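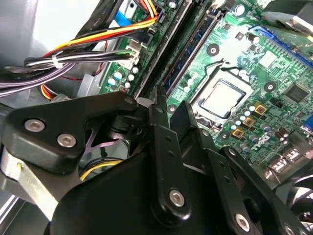
Gripper and motherboard, desktop computer with the case open.

Subject: Re: [smallcap-deals] Plenden / Uvar letter of intent, fractional shares

On Wednesday a list member wrote:

> I have read the Plenden release twice and still can't tell what an Uvar
> holder gets. It says 44 Plenden shares for each 200 Uvar shares. Does
> that mean I need to hold a multiple of 200 to take part? I have an odd
> number left over from the old reinvestment plan. Also, is the deal
> signed or not? The headline says "to acquire" and the second paragraph
> says "in discussions."
>
> Last question: what is Bisgaard's part in this? They show up once, near
> the end, and are never mentioned again.

Taking these in order.

1. The ratio. 44 for 200 is a rate. It works out to 0.22 of a Plenden share per Uvar share, applied to your whole position. A holder of 2000 Uvar shares would receive 440 Plenden shares. You don't need a multiple of 200. If the result isn't a whole number, the release says the fraction will be paid in cash but does not say at what price. The usual choices are the closing price on the last trading day before the merger takes effect, or an average over several days. The definitive agreement should state which one applies. Until then I would not put a number on it.

One more point on odd positions. If your shares are split between a brokerage account and the registered account left over from the plan, the fraction may be worked out on each account separately. Palovo is listed as exchange agent and would be the one to ask. Moving everything into one account before the record date avoids the problem, but check the transfer fee first.

2. Status. It is a letter of intent. Going by the release, the parts that bind are confidentiality, the split of expenses, and the period during which Uvar can't solicit other offers. The price terms don't bind either side. The headline overstates this. The body text is the better guide, and the filing, once it is up, is better than both.

The no-shop period runs six months from signing. That is long for a company the size of Uvar. It may only mean that the last audit is late, and a buyer paying in stock will need audited numbers from the target for its own filing. I have nothing beyond the release to support that reading.

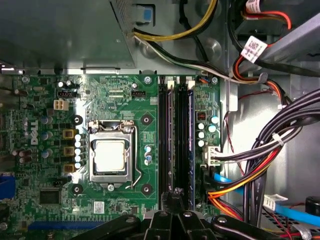
Dell motherboard in its case, power supply at upper left.

3. Bisgaard. It holds the Uvar note. The release says closing is "subject to the consent of Bisgaard," and that is the only mention. Most notes of this type have a change of control clause, under which the lender can demand payment in full, agree to let the new owner take over the debt, or convert. If Bisgaard converts before closing, the Uvar share count goes up. With a fixed ratio, Plenden would then issue more shares in total. Your 0.22 doesn't change, but your part of the combined company gets smaller.

So the items to look for in the definitive agreement are:

- price basis for cash paid in place of fractions
- whether the ratio is fixed or adjusts with the Plenden share price
- treatment of the Bisgaard note
- outside date, and who pays if it passes
- whether Uvar holders have appraisal rights

The release is silent on the last one. State law controls it, and stock deals are handled differently from cash deals in some states.

I own Uvar and do not own Plenden. Please trim quotes when you reply, as the digest was cut short last time.

Recent messages on this list
Re: Plenden / Uvar letter of intent, fractional shares
Palovo: new forms for lost certificates
Reverse split notices, how much warning is required
Shell company filings, late again in November
Digest mode and line length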